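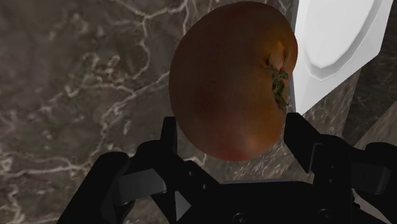
Yesenia Ayala wrote to me in March to say that I was wrong about supermarket tomatoes, that she has fed four people on them for years, and that anyone who calls them tasteless has never had to make a paycheck last until the end of the month. She was answering a column in which I said stores should stop selling fresh tomatoes in winter. I have thought about her letter a good deal since, and I would like to take back part of what I said.

The part I take back is the word "stop." A winter tomato is food. It goes in a sandwich, it goes in a pan with onions and salt, and it does its job. I wrote as if everyone in Prestdale had a yard, a south-facing wall and a free Saturday morning's worth of patience, and many of my neighbors live in apartments with one window over a parking lot.

The part I keep is the complaint about choice. The store on Huanca Street sells tomatoes every month of the year, and for most of the year they are the same tomato. It was picked hard so it could travel, and it was bred to be picked hard. In August, when gardens in this county are giving fruit away, the bin at the store still holds the one that came on a truck. I asked the produce manager about it. He said local growers can't promise him the same amount each week, and his orders are set well ahead. I believe him. I also think that is a rule somebody made, and it could be made differently for eight weeks out of the year.

There are growers who would sell to him. The Skaltham farm stand is 2 miles from the store and closes at noon because by then it has sold what it picked. The people who run it told me they throw out the split and odd-shaped ones, which are fine to eat and would make good sauce. They would let them go cheap by the crate if someone came for them.

Some towns handle this better. Fesach, where my sister lives, has 1,663 people and one grocery. Every summer the grocery clears a table by the door for whatever comes in that morning, and when the table is bare, it's bare. People there seem to manage. The regular bin is still in its place for anyone who wants it, and it costs the same as it always does.

Our store could try that with 200 pounds a week and see what happens. If it sells, order more. If it doesn't, I will write another column saying so.

I will add one thing for readers who buy the winter kind, as I do. Leave them on the counter, stem side down, for a couple of days before you cut them. The refrigerator dulls what flavor they have. Ms. Ayala says she roasts hers with oil and a little sugar until the edges go dark - I tried it, and she is right about that too.

She and I still disagree on price. She thinks a local table would be for people with money to spend, and that the cheap bin would shrink to make room. It could go that way. I would want the store to say plainly, before it starts, that the bin stays the size it is now.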